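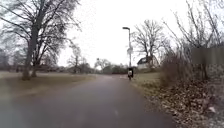
Which way does the Halim walking group go in winter? We stay on the paved path through the park and skip the woods until the ground firms up.

Walks leave at 5 from the Tisau Street gate, and the full loop is 58 minutes at an easy pace. Dogs are fine on a leash. Please keep to the right so bikes can get by, and bring a light for the way back. The long stretch past the field has no shelter from the wind, so a hat and gloves are a good idea. 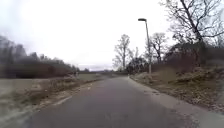
Nabila Ginting writes that she would like a shorter route added for people with strollers, turning back before the field. We will try it in February, with a 20-minute walk leaving from the same gate. Sign-up sheets are at the Evia branch library, next to the front desk.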